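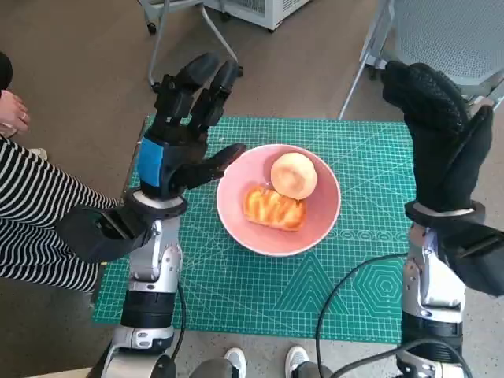

Before you start section 4, clear yourself a decent bit of table, because the Brekholm bread maker comes with more loose paper and little parts than you'd expect and you'll want them all in one spot. I do my set-up on my green cutting mat, the one with the white grid, and I keep a snack within reach (a bun and a glazed pastry in the pink bowl, thanks for asking). The grid earns its keep when you're lining up the feet template in step 2. If you don't own a mat, a tea towel is fine, you just won't have the lines.

Section 4: Setting up the machine and running the first loaf

I wrote this for our street's sharing shelf in Rorville after the third neighbour rang me about the paddle. The booklet in the box is all right, but it was clearly written for the older model, and the button names don't match. Niloufar Mahmoudi read my first draft and made me put the cautions in before the steps they belong to, so blame her if it feels bossy!

Caution: leave the machine unplugged until step 5. The pan contacts are exposed while the tray is out.

1. Lift the machine out by the base, never by the lid. The hinge is plastic and I've already glued one.

2. Unfold the feet template and lay it flat. Mark where the four feet go on your bench, and leave a good hand's width behind for the vent. Mine sat hard up against the splashback for a month and the tiles got quite warm.

3. Pull out the pan with a quarter turn to the left. It's stiff the first few times. Wash the pan and the paddle in warm soapy water, then dry them properly, especially down inside the paddle's hole.

4. Push the paddle onto the shaft with the flat side facing the flat side. If it spins freely in your fingers, it's not on. Take it off and have another go.

Note: the spare paddle in the bag marked Xiong is the longer one, for the large pan only. It will go onto the small shaft if you lean on it, and then you will spend your evening getting it off again. Ask me how I know.

5. Put the pan back, close the lid and plug in. You should get one long beep and the clock flashing. Hold Set until the hours stop flashing, then use the arrows. It's a 24-hour clock, so watch yourself if you're setting the delay before bed.

6. Run the Bake Only program once with the pan empty and a window open. It smells a bit like a new heater. Let it cool with the lid up before you do anything else.

For the first loaf, please just do the plain white one. Water goes in first, then oil, then flour, then salt in one corner and sugar in the other, with the yeast in a little dip on top. I use Renelmont baker's flour from the big bag, and water at about 65 mL less than the booklet tells you. Mahsa Fallahi up the road uses the full amount and likes her crumb wetter, so have a play once you've got one good loaf behind you.

Caution: the pan comes out properly hot. Two oven mitts, and don't put it straight down on a cutting mat or anything else that might warp. I keep an old trivet on the stove for it.

If the display shows E:01, the inside is still too hot to start again. Lid up, go and hang the washing out, try later. E:00 means it's too cold, and I've only ever had that in July with the machine out in the garage.

Cleaning and the delay timer are in section 5.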